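Food Studies and Retail Practice
Unit 4 Handout: Buying, Storing and Selling Tropical Fruit
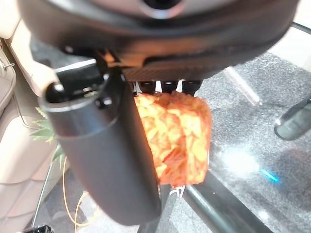 Issued by the Department of Catering and Retail, Irgate College. Revised 7/13/24. Module leader: Nandini Lobo. Seminar tutor: Rafia Zaidi.

This handout supports the fourth unit of the module and should be read before the first seminar. It covers the handling of tropical fruit from the point of arrival at a wholesale market to the point of sale or service. Students are reminded that the handout does not replace the set reading, and that questions in the September assessment may be drawn from either source.

4.1 What is meant by tropical fruit

For the purposes of this module, tropical fruit means fruit grown commercially in warm regions and damaged by storage at the low temperatures used for apples or pears. Bananas, mangoes, papayas, pineapples and passion fruit all fall within the definition. Citrus is treated separately in Unit 5, as its storage needs differ and its trade is organised along other lines.

The word "exotic" is still found on price lists and shelf labels. It has no fixed meaning in the trade and should be avoided in written work. Where a supplier's list is quoted directly, the original wording may be kept.

4.2 Ripening after harvest

Fruit is usually divided into two groups according to how it behaves once picked. The first group continues to ripen after harvest. Bananas, mangoes and papayas belong here. Starch turns to sugar, the flesh softens, and the skin often changes colour. The process is linked to ethylene, a gas which the fruit gives off and to which it also responds.

The second group does not ripen to any useful extent once it has been cut from the plant. Pineapple is the usual example. The skin may turn from green to yellow in the store and the flesh may soften, but the fruit will not become noticeably sweeter. A pineapple picked too early will remain sharp however long it is kept.

Students often confuse a change in colour with a gain in sweetness. The two may happen together, as in a banana, or separately, as in a pineapple. Written answers should make clear which of the two is meant.

4.3 Judging quality on arrival

A buyer has very little time in which to inspect a delivery. The following points are generally checked on a sample from each pallet.

Weight. A fruit should feel heavy for its size. A light fruit may have dried out in transit.

Smell. A mild, sweet smell at the base of a pineapple or at the stalk end of a mango is a good sign. A smell of vinegar or alcohol suggests that the sugars have begun to ferment.

Skin. Small marks caused by rubbing against leaves are common and do not affect the flesh. Soft, dark or wet patches are a fault and should be recorded on the delivery sheet.

Leaves. On a pineapple, the crown should be firm and green. The old test of pulling out a central leaf is not reliable and should not be used on stock that is to be sold.

Temperature. The reading should be taken from the flesh of a sample fruit as well as from the air in the vehicle. The two can differ a good deal if the doors have been open.

Where a fault is found, the buyer should note it before signing. A signature given without comment may make a later claim difficult to support.

4.4 Storage

Chilling injury is the most common fault that arises in the buyer's own premises. It occurs when tropical fruit is held at a temperature too low for it, and the signs often appear only after the fruit has been moved back to a warmer room. Bananas turn a dull grey. Mangoes may show sunken spots and fail to ripen evenly. In pineapples the flesh near the core darkens, which cannot be seen until the fruit is cut.

A small shop seldom has more than one cold room, and that room will normally be set for salad, dairy goods or both. In such a case whole tropical fruit is better kept in a cool, shaded part of the stockroom. Once cut, all fruit must be covered, dated and placed under refrigeration. The advice on whole fruit does not apply to it.

Fruit that gives off ethylene should be kept apart from stock that is easily affected by the gas. Ripe bananas stored beside cucumbers will cause the cucumbers to turn yellow.

4.5 Case study: Mallbridge and Brilbridge

The case study concerns two greengrocers under the same ownership. The Mallbridge shop stands on a busy street and sells most of its fruit whole. The Brilbridge shop is close to a railway station and sells a large share of its fruit ready cut, in pots, during the morning and at midday.

Both shops were supplied by the wholesaler Hofstetter under a single weekly order. The order was written by the manager at Mallbridge, who preferred large pineapples for display. At Brilbridge these proved awkward. The large fruit took longer to prepare, and the staff were unable to fill an even number of pots from each.

Over one trading period Brilbridge recorded 39 cases of pineapple received and Mallbridge recorded 37. The quantities were therefore close, but the waste was not. Brilbridge threw away far more, chiefly in the form of cut fruit left unsold at the end of the day. The owners first blamed the quality of the supply. A review of the daily sheets showed that pots were being prepared in one batch before opening, without regard to the weather or to the previous day's sales.

Two changes followed. The orders were separated, so that each shop could ask for the size it needed, and preparation at Brilbridge was split between early morning and late morning. Staff were at first unwilling to prepare fruit while customers were waiting – a reasonable objection in a shop with a single counter – and a second work surface was fitted at the rear.

Students should read the case alongside the notes on stock records in Unit 2. The seminar will consider how far the problem was one of buying and how far it was one of planning.

4.6 Pricing whole and cut fruit

The price of a cut portion must cover the fruit itself, the part that is thrown away in trimming, the labour, the pot and the expected waste. New traders tend to allow for the first and the fourth of these and to forget the rest. Trimming loss on a pineapple is high, as the crown, skin and core are normally all removed.

The yield of a fruit is the weight of the part that can be sold, divided by the weight of the whole. It should be measured on the trader's own stock and checked again when the supplier or season changes. A figure taken from a textbook may be used as a starting point only.

4.7 Seminar preparation

Before the seminar, students should prepare short written notes on the following:

The difference between ripening and change of colour, with one fruit from each group in 4.2.

The signs of chilling injury in any two fruits.

The records which the owners in the case study might have examined sooner.

The effect of trimming loss on the price of a cut portion.

Notes will not be marked but will be used in discussion. The seminar lasts two hours, and Rafia Zaidi will lead the practical part, in which each group will measure the yield of one fruit. Aprons and closed shoes are required. Any student with a food allergy should inform the tutor in advance.

4.8 Written assignment

The assignment is a report of 2000 words on the handling of one tropical fruit in a shop, market or kitchen known to the student. It carries 30 per cent of the module mark. Reports should include a delivery checklist, a storage plan and a worked yield calculation. Tables and appendices fall outside the word limit. Work is to be submitted through the department office in September, with a signed cover sheet attached.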